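Reading order for Vondureo – do I start with the side volumes?

Posted by mossgate, Apr 23, 2025

I picked up the first three volumes of Vondureo at a used book sale and I'm a bit lost. Volume 1 opens with Moda already working as a ferry guard, and everyone talks about the flood at Plomico like I should know what happened. There is also a side series called Oksanen, with a girl who looks a lot like Moda on the covers.

Is Oksanen a prequel? Should I read it first, or will it spoil the main story? I don't mind spoilers for the early chapters, but I'd like to keep the later ones fresh. I'm also not sure if the anime covers any of it. I watched one episode years ago and remember the ferry and not much else.

Vilho Lappalainen

Start with the main series. Oksanen is set before volume 1, but it was drawn much later, and it assumes you already know who the harbor captain is. If you read it first, the big reveal in chapter 30 does nothing for you.

The order I give people is main series up to chapter 30, then all of Oksanen, then back to the main series. The flood is explained in pieces. You get the first real flashback in volume 3, so you already own that part. The girl on the covers is Moda's older sister. She is mentioned by name in volume 1, so I don't count that as a spoiler.

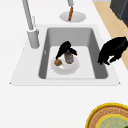
Manga and Anime Help – Reading Order Team

The anime is a separate problem. It has 10 episodes and follows the books closely until the ferry strike, then makes up its own ending. Nothing from Oksanen is in it. I would leave it until you have finished the Plomico chapters, because it shows the captain's face in the opening credits and the manga hides it for a long time.

One more thing on editions. The older printing leaves out the short bonus chapters at the back of each book. They are mostly jokes, but the one in volume 2 has the letter that Moda burns later on. If your copy ends right after the bridge fight, you have the older printing. The letter is only two pages and you can follow the story without it.

tidewheel

just read whatever, i did Oksanen first and it was fine. the captain thing is obvious anyway. the art is better in Oksanen too

paperlantern4

I have to disagree with tidewheel. I also read Oksanen first, by accident, and spent most of the main series waiting for people to find out something I already knew. The sister's scenes still worked for me, but the captain's did not.

If you really want some background before going on, the first chapter of Oksanen is safe. It's just the two sisters moving to Plomico and the job at the salt works, and it stops before anyone from the harbor shows up. Chapter 2 is where I'd put it down.

The side series was hard to find for a while. There was a small print run of 3000 and then nothing until the reprint last May. The reprint has a different cover – gray, with the ferry on it – so check the spine if you're buying used.

mossgate

Thanks. My volume 2 does end at the bridge fight, so I guess I have the old one. I'll go up to chapter 30 and then look for the gray reprint.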